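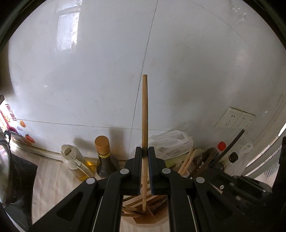

Figura 2. Pauzinho de bambu claro, de ponta superior arredondada.

3.2 Os utensílios à mesa e o ritmo da refeição

Quando começámos a visitar as famílias do bairro de Gillside, em agosto, esperávamos que as conversas girassem sobretudo em torno das receitas, e foi com alguma surpresa (e muito gosto, diga-se) que demos por nós a passar tardes inteiras a falar de talheres. Das 209 pessoas que responderam ao questionário, escolhemos 30 para entrevistas mais demoradas, quase sempre na cozinha e quase sempre com chá.

O que mais nos chamou a atenção foi a maneira como os pauzinhos convivem com o garfo e a colher na mesma mesa. Os mais velhos falam deles com carinho, como de uma coisa que se aprende ao colo – uma entrevistada lembrava-se de a avó lhe corrigir os dedos com toda a paciência do mundo – enquanto os netos os reservam para os dias de massa ou para quando há visitas. Ulloa já tinha descrito algo parecido no seu trabalho sobre as cantinas de Clilorton, embora aí o garfo tivesse ganho terreno muito mais depressa.

O material também conta. O bambu é preferido por ser leve e por não escorregar tanto como o metal, e várias famílias guardam um par à parte só para cozinhar, mais comprido, que nunca vai à mesa. Em cinco casas esse par tinha vindo na bagagem de uma viagem antiga, e nenhuma delas admitia trocá-lo por outro.

Quanto ao ritmo, quem come com pauzinhos diz comer mais devagar e conversar mais. Não medimos tempos, pelo que deixamos a afirmação tal como a ouvimos. Caroline Sang, que conduziu boa parte das entrevistas, propõe que a demora venha antes dos pratos partilhados ao centro, e voltaremos a essa hipótese na secção 4, com os dados sobre a disposição das travessas.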